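Folding on a table vs folding on the bed – does it make any difference?

Forum > Home and Laundry > Washing, Drying, Ironing

mothball_mary
My sister has been on at me to get a proper folding table. She swears by the Hedlund, plain white top, and says her whole pile is done in 20 minutes. I fold on the bed like a normal person and it takes as long as it takes. Is there anything in this or has she just bought a table and needs it to be worth the money?

pegbasket
She's bought a table. Next.

ReeceFairclough
I'd stick up for the sister a bit. A bed gives under your hands, so you smooth one side and the other side rucks up. On a hard top a T-shirt stays where you put it. Whether you need a special table for that is another matter. I use the kitchen one.

pegbasket
Reece, the T-shirt goes in a drawer under eleven others and comes out creased whatever you did to it. I've folded both ways and I couldn't tell you afterwards which was which.

tumble_no_more
The Cestico people have a page claiming you save 70 hours a year with their folding board. I did the sum on mine and I'd have to be folding for a small hotel. I don't believe a word of it.

mothball_mary
Is the board the plastic flappy thing? She's got one of those too. It's behind the wardrobe.

tumble_no_more
That's the one. They all end up behind the wardrobe.

old_linen
Height matters more than surface. I had a bad back for years from bending over the bed, and it eased off when I started standing at a worktop. I'm not saying it was the folding. I'd changed my shoes as well. But I wouldn't go back.

pegbasket
So it might have been the shoes.

old_linen
It might have been the shoes. I did say that.

Gekine
Can we talk about big pieces? Shirts are easy anywhere. With anything large I find a small table worse than a bed, as half of it slides off the far side and takes the rest with it. Skulludeo posted a method in the towels thread (post 647 or near it) where you hold the two near corners, pull them apart till the edge goes taut, and let the back look after itself. I tried it and the back did not look after itself.

Skulludeo
It does if you lay it down flat afterwards and smooth away from you. You're meant to keep hold of the corners while you do the first bit. People let go too early and then blame the method.

Gekine
I did not let go too early.

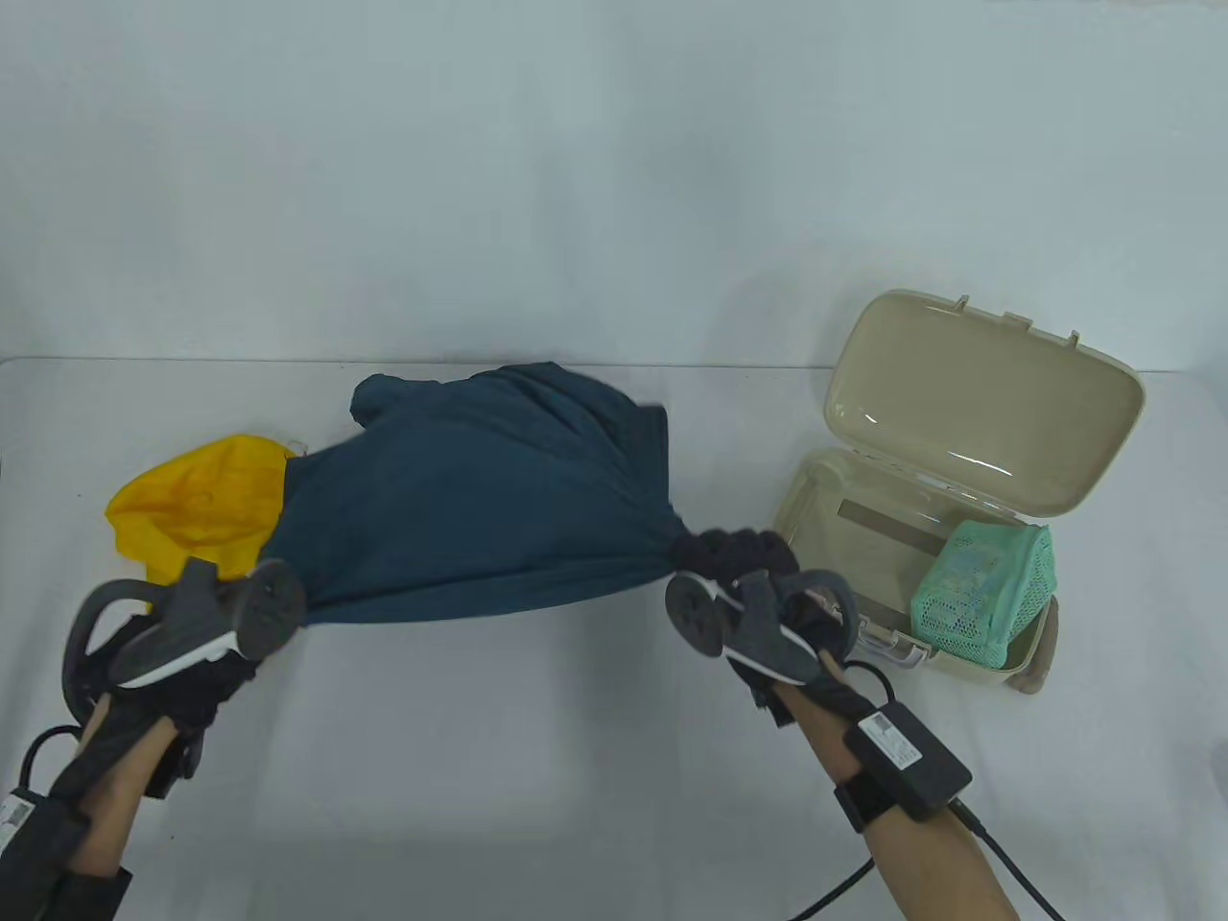 Leeds, June 14, 2020

Skulludeo
Blue cloth, two near corners held, edge pulled out between the hands. It still dips slightly in the middle and I wouldn't fuss over that. The far side is bunched up at this point and gets dealt with next.

pegbasket
That far side looks like my far side. I'm not seeing the magic. And the yellow thing is half underneath it, so that's going to get dragged about.

Skulludeo
Fair point on the yellow one. I'd move it over before laying anything flat.

ReeceFairclough
The middle is smooth though, pegbasket. Try getting that on a duvet.

pegbasket
I'd get that on a duvet.

mothball_mary
So, kitchen table, hold the corners, clear everything else off first. I can do that for nothing. I'll try it with the big towels and if it's no quicker I'm going back to the bed and not telling my sister.

old_linen
Which shoes will you be wearing?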